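From: Marlies Marti
To: cell-builders list
Date: Nov 5, 2024
Subject: Re: [cell-builders] fingers landing beside the brick on the left arm

Hi Urs, hi all,

Urs Lehner wrote:
> We have the two-arm cell running again at Stollitau after the move, but the
> left arm keeps closing a hair to one side of the brick. The right arm is
> fine. I've redone the camera calibration twice and it made no difference at
> all. Did you ever see this on yours? And what do you do about the gripper
> cable, ours tugs at the wrist when the arm reaches out far.
> Urs

Oh yes, we had exactly this in August, and I lost most of a week to it! I also went after the camera first, so you're in good company. In our case the camera was fine. It was the mounting plate under the arm. One of the bolts had backed out just enough that the base could rock when the arm swung over to the far corner, and of course it sat perfectly straight again whenever I went to look at it.

So before you calibrate a third time, switch the arm off, put both hands on the base and lean on it (gently, Ottilie wants me to add). If you feel anything move, take the bolts out one at a time, clean the holes, and put them back in crosswise. Then run the arm for a bit and go over them once more. Ours took another quarter turn after 30 cycles and have stayed put since.
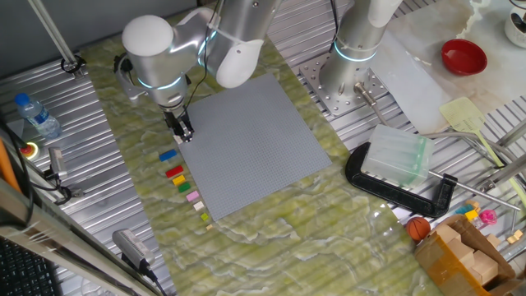 After that I redo the finger offset, and I do it with bricks. Engelbert Hofstetter made us a nice machined pin for the job and I'm sorry to say I hardly use it. I line the bricks up from big to small, teach the arm on the biggest one and work my way down. The big ones forgive nearly anything. If the fingers still come down square on the little ones, I call it good and save the offset under a new name, so I can go back if I've made a mess (I have made a mess).

Turn the speed down to 16 percent for this. I know it's boring. I bent a fingertip at 100 and Wistora took forever to send the new pair.

About the cable: ours runs down alongside the arm to the gripper, and what helped was leaving more slack at the elbow. I'd had it nice and tight there because it looked tidier. Move the wrist by hand through its whole range before you fix anything, and watch the cable the entire way. If it goes straight at any point, give it more.

One more thing, check that your baseplate hasn't crept. Ours slides on the tabletop if somebody bumps it, and then every taught point is off by the same amount. If both your arms were wrong I'd have started there. With only the left one I'd still bet on the bolts.

Could you post the numbers from before and after, if you write them down? Engelbert Widmer is setting up the same pair over at Iller and he's already asking me things I can't answer.

Marlies

P.S. The log script only keeps the last 200 picks, so copy the file before you restart anything.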